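# 単位のかけら

年の瀬になると、薬剤師はみんな急に勉強熱心になる。
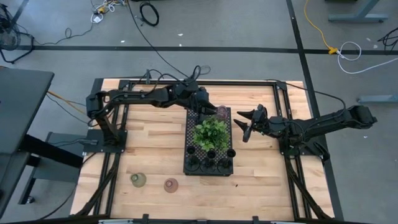 研修の単位って、期限までに足りなかったらどうなるの?

更新の申請が受け付けてもらえなくて、足りない分を取り直すまで認定の肩書きが外れる。

というのを、わたしは休憩室でカップ麺にお湯を注ぎながらパリサさんに教わった。教わったというか、聞いたら真顔で返ってきた。そのとき足りない単位が2。たった2、と思うでしょう? わたしも八月にはそう思ってたんですよ。八月のわたしは「あと2単位なんて寝ながらでも取れるわ」と言い放って、ほんとに寝ていた。講義動画を再生したまま、扇風機の前で、気持ちよく。

で、十二月。締め切りは今夜の零時。

うちの薬局はカレテロ通りの角にあって、夕方になると向かいの小児科から咳の子がどっと流れてくる。その日もそうだった。シロップを量って、粉を分けて、「いちご味ですか」と十回くらい聞かれて(いちご味です)、シャッターを下ろしたらもう八時を過ぎていた。

「帰ってやるの?」とパリサさん。

「ここでやります。帰ったら寝ます」

「だろうね」

パリサさんはコートを着たまま、自分の机の引き出しからチョコを出してわたしの前に置いて、そのまま帰っていった。やさしいのか見放されたのか、あの人のことは五年一緒にいてもよくわからない。

講座のサイトはスカメントという名前で、画面がとにかく青い。残っていた講座は「高齢者の多剤併用を見直す」と「吸入指導の実際」で、一つ終えるごとに1単位。講師はボフダン・コブザル先生という人で、声がものすごく低くて、ものすごくゆっくりしゃべる。八月のわたしが寝た原因はこの声だ。倍速にしようとしたら、倍速ボタンがない! 飛ばそうとすると最初に戻る。だれだ、こんなの作ったの。

しかたがないから立って見た。調剤台に画面を立てかけて、足踏みしながら。コブザル先生は、一人のおばあさんの話をしていた。薬が増えて、その薬でふらつくようになって、ふらつきを止める薬がまた増えて、という話。教科書みたいな例だなあと思っていたら、先生がぼそっと言った。

「わたしは、この方に二年間、同じ袋を渡していました」

足踏みが止まった。

うちにもいるのだ。ゼキさんというおじいさんで、月に一度、大きな紙袋を提げてやってくる。ジェーラという犬を連れていて、その犬が待合の椅子の下にもぐって出てこないものだから、こっちは毎回犬の話ばかりしてしまう。先月ゼキさんは言っていた。最近、朝がどうも眠くてね。わたしは「寒いですもんねえ」と答えて、犬の頭をなでた。

なでてる場合じゃなかったかもしれない。

いや、ほんとに寒いだけかもしれないですよ。でも動画を止めて(止めるのはできる)、ゼキさんの薬歴を開いた。眠りの薬と、アレルギーの薬と、それから別の病院の痛み止め。一つずつなら、わたしだって何も言わない。並べてみると、ううん、という感じがする。この「ううん」は、たぶんずっと前から画面の中にあったんだと思う。

メモを書いた。処方の先生はアイドアン先生で、電話だと早口になってしまうわたしのために、聞きたいことを紙に箇条書きにした。書いたら三行しかなかった。三行を書くのに、チョコが全部なくなった。

確認テストに入ったのは十時過ぎ。多剤併用のほうは一回で通った。吸入のほうは、息を止める秒数のところで間違えて落ちた。毎日患者さんに言ってることなのに! 「ゆっくり吸って、はい、止めて」と声に出してやってみたら、いつも自分がどう言っているのか思い出せて、二回目で通った。真っ暗な薬局で一人、空気を吸っては止めている人を、外から見た人がいないことを祈る。

十一時四十分、青い画面に緑のチェックがついた。足りない単位、なし。

だれかに言いたくなって、パリサさんに「取れました」と送った。すぐに返事が来た。

「チョコ食べた?」

「食べました」

「あれ、研修の日にもらったやつ。去年の」

口の中を確認したけれど、もう手遅れだった。

翌朝、開店してすぐ、アイドアン先生の診療所に電話をかけた。保留の音楽がやけに長くて、そのあいだに三行のメモを四回読んだ。紙の端に、昨日の粉がまだ少しついている。

「はい、アイドアンです」

「おはようございます、カレテロ通りの薬局です。ゼキさんのことで、少しご相談が」

ちゃんと、ゆっくり言えた。コブザル先生ほどじゃないけど。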